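작업실 정리 갤러리, 파란 테이블 편

9월 내내 미루던 작업실 정리를 드디어 했어요. 정리라고 해도 거창한 건 없고, 테이블 하나 비우고 그 위에 있던 것들 제자리 찾아준 게 전부예요. 그런데 하다 보니 물건마다 할 말이 많아서 (제가 원래 말이 많습니다) 갤러리 페이지로 묶어 봤어요. 앞쪽은 메모처럼 읽으시고 사진은 뒤쪽에 있어요.

먼저 테이블 이야기부터. 이 테이블은 Drirnwood라는 동네 가구점이 문 닫을 때 데려온 거예요. 상판에 흠집이 많아서 처음에는 사포질을 할까 하다가 귀찮아서 파란 천을 씌웠어요. 카펫 같은 두툼한 천이라 앞쪽 모서리까지 감싸서 내렸더니 팔꿈치가 닿아도 안 아프고, 뭘 떨어뜨려도 소리가 덜 나요. 대신 색이 좀 얼룩덜룩해졌어요. 솔로 쓸어도 보고 청소기도 돌려 봤는데 바랜 건 바랜 거더라고요. 그냥 정든 색이라고 생각하기로 했어요. 바꿀 생각은 아직 없고요!

천 씌울 때 팁을 물어보신 분이 있었는데, 저는 폭 70cm짜리로 시작했다가 모자라서 다시 샀어요. 앞으로 접어 내릴 분량을 꼭 더해서 재세요. 저처럼 두 번 사지 마시고요.

커튼은 갈색이에요. 아주 진한 갈색. 원래는 밝은 걸 달고 싶었는데 Paltholm 원단 시장에 갔더니 자투리로 남은 게 이 색뿐이었고, 값이 너무 착해서 그냥 들고 왔어요. 달고 보니 파란 테이블이랑 은근히 잘 어울려요. 주름이 세로로 떨어지는 게 저는 제일 마음에 들어요. 다림질은 안 했습니다. 앞으로도 안 할 것 같아요.

이제 물건들. 저는 물건을 버릴 때보다 남길 때 더 오래 고민하는 편이에요. 이번에 나눈 기준은 딱 하나, 올해 한 번이라도 손에 잡았느냐였어요. 그렇게 나누니 버릴 봉투가 11개나 나왔어요. 말라붙은 풀, 뚜껑 없는 펜, 어디서 왔는지 모르는 나사, 짝이 안 맞는 단추... 단추는 결국 다시 꺼냈어요. 예쁜 게 몇 개 섞여 있었거든요.

골판지 상자는 Dabbas에서 주문한 문구가 올 때 딸려 오는 걸 모아 둔 거예요. 테이프 없이 날개를 끼워서 닫는 작은 상자인데, 몇 번을 여닫아도 멀쩡해서 버리질 못하겠어요. 라벨은 일부러 안 붙였어요. 붙여 놓고 내용물이 바뀌면 더 헷갈리더라고요. 뭐가 들었는지는 흔들어 보고 알아맞힙니다. 절반쯤 맞혀요.

끈도 모아 둬요. 베이지색으로 땋은 끈은 선물 포장하고 남은 건데, 화분 걸 때도 쓰고 커튼 묶을 때도 쓰고 노트 여러 권 묶을 때도 써요. 돌돌 말아서 보관하라는 말을 많이 듣는데 저는 늘 대충 던져 둬요. 풀려 있어야 바로 쓰니까 편해요. (게으른 거 맞습니다.)

노트는 황갈색 표지 한 권만 남겼어요. Fenardale로 여행 갔을 때부터 쓰던 거라 표지가 꽤 닳았어요. 앞쪽은 여행 메모, 가운데는 장보기 목록, 뒤쪽은 치수 적은 것들. 순서가 엉망인데 저만 알아보면 되죠 뭐. 새 노트를 살까 싶다가도 빈 장이 남아 있으면 못 사겠어요.

그리고 다들 궁금해하시는 숫자 큐브! 연두색 폼 블록에 검은 펜으로 숫자를 손으로 쓴 거예요. 저는 이걸로 할 일 순서를 정해요. 굴려서 나온 번호부터 시작하는 건데, 2가 나오면 먼지 닦기, 6이 나오면 서랍 정리예요. 서랍이 싫어서 6이 나오면 한 번 더 굴린 적도 있어요. 가벼워서 굴려도 시끄럽지 않고, 밤 9시 넘어서 해도 괜찮아요.

자, 그럼 사진 갑니다.
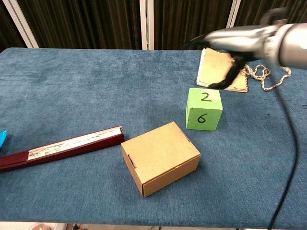 파란 천 위의 연두색 큐브와 작은 골판지 상자. 큐브 윗면이 2예요, 먼지 닦기 당첨!

노트랑 끈은 저렇게 나란히 두는 걸 좋아해요. 색이 비슷해서 한 식구 같달까요. 상자를 비스듬히 놓는 것도 제 버릇이에요. 반듯하게 맞춰 놓으면 괜히 손대기가 싫어져서요.

큐브 어디서 샀냐고 물으실까 봐 미리 적어 둬요. 폼 블록은 동네 문구점에서도 팔고, 숫자는 유성펜으로 쓰면 돼요. 쓰고 나서 잠깐 말려야 손에 안 묻어요. 저는 급하게 만지다가 엄지에 검은 얼룩을 이틀이나 달고 다녔어요.

다음 편은 서랍이에요. 여기까지 써 놨으니 이제 6이 나와도 다시 굴리기 없기로 할게요. 혹시 서랍 칸막이 좋은 거 아시는 분은 댓글로 알려 주세요. 깊이가 얕은 서랍이라 높은 건 안 들어가요!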